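Section 6. Creating and Publishing a Listing

This section of the Clernon Listings guide covers a new home for sale, from the first draft to the public page. You need an agent login with publishing rights. If the Publish button is gray on your screen, ask your office administrator to change your role under Office Settings before you start.

6.1 Before you begin

Have these on hand:

The signed listing agreement, saved as a PDF
The parcel number from the county record
Living area and lot size, with the source of each measurement
The seller's written approval of the asking price
Dues, rules and gate information for any homeowners association

CAUTION: Do not enter gate codes, lockbox codes or alarm codes in any field marked Public. Text in a Public field is sent to partner sites as soon as the listing goes live, and copies may stay on those sites after you delete it.

6.2 Starting the draft

1. Sign in and select Listings from the left menu.
2. Select New Listing, then Residential Sale.
3. Type the parcel number without spaces or hyphens. Clernon looks up the street address and fills it in.
4. Compare the address with the listing agreement. New subdivisions are often filed under the builder's lot number, and you may have to type the street address yourself.
5. Select the community from the drop-down list. For a home in MacLeish Ranch, choose the phase as well – the dues are different in each one.
6. Select Save Draft.

Note: A draft can be seen only by you and your office administrator. It does not use up a listing credit.

6.3 Entering size and lot details

1. Open the Property tab.
2. Enter the living area in square feet. Leave out garages, covered patios and detached casitas.
3. Choose the source of the measurement: Appraiser, Builder Plan, County Record or Owner.
4. Enter a detached casita or guest house on its own line under Other Structures. A 1,616 square foot guest house goes here, and is not added to the main house.
5. Enter the lot size in acres or square feet. Clernon converts one to the other.
6. Select Save Draft.

If the living area differs from the county record, a yellow flag appears next to the field. The flag does not stop you from publishing. Attach the appraisal or the builder plan and the flag clears when the page reloads.
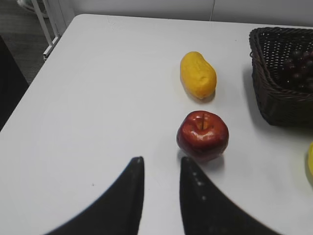
We had a casita counted in the main house for months and only found out when the buyer's appraiser called. The yellow flag was there the whole time and our office had got used to ignoring it. Please tell people to open it and read it. – Reader comment, online edition

To open a flag, select the yellow triangle. The county figure and your figure are shown side by side. Add a short reason in the Notes box even if you are sure your number is right. The reason stays with the listing and is not shown to the public.

6.4 Writing the description

The Public Description holds up to 3,000 characters, including spaces. Partner sites show the first few lines and hide the rest behind a link, so put the location, the lot and the main rooms first.

1. Open the Description tab.
2. Type or paste your text. Formatting such as bold and bullets is removed when you save.
3. Select Check Wording. Words that may conflict with fair housing rules are underlined in red.
4. Change or remove each underlined word. Describe the property and leave out any mention of who should live there.
5. Enter showing instructions in the Agent Remarks box.
6. Select Save Draft.

Note: Check Wording does not catch everything. Your broker is still responsible for the final text.

CAUTION: Use the word "view" only for what can be seen from the property itself. If the lot next door can be built on, say so in the Agent Remarks.

6.5 Setting the price and status

1. Open the Price tab and enter the full asking price in dollars, without cents.
2. Choose a status. Coming Soon shows the home without allowing showings. Active allows showings right away.
3. For Coming Soon, enter the date on which the status should change. The change is made at 7 a.m. local time.
4. Attach the seller's written price approval.
5. Select Save Draft.

If the home is in a gated community, turn on Gated Access. A box opens for visitor instructions, and these are sent only to agents with a confirmed showing. Offices that use Dimell for appointments should enter the instructions there too. The two systems share times and names, but not notes.

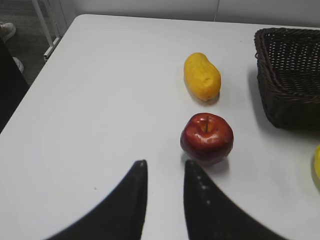
Does the gate text carry over if the seller moves the showing to another hour? Ours did not, and the buyer's agent sat at the guard house until I called them in. – Reader comment, online edition

Reply from Clernon Support: It carries over if the time is changed inside Clernon. A change made in Dimell creates a new appointment, and you need to send the instructions again from the Showings tab.

6.6 Publishing

1. Select Review. Missing items are listed in red.
2. Select an item to go to the field, fill it in and return to Review.
3. When the list is clear, select Publish.
4. Wait for the green bar. Do not close the browser while the bar is moving.
5. Open the public page and read it through once, including the map.

The listing appears on your office site first. Wuner and other partner sites collect new listings on their own schedules. If the home is missing from a partner site the next morning, open the Syndication tab and select Resend.

CAUTION: Do not publish a second copy to fix a mistake. Edit the first one. Duplicate listings are removed by partner sites, and the original may be removed with them.

For price changes, open houses and withdrawn listings, go to Section 7.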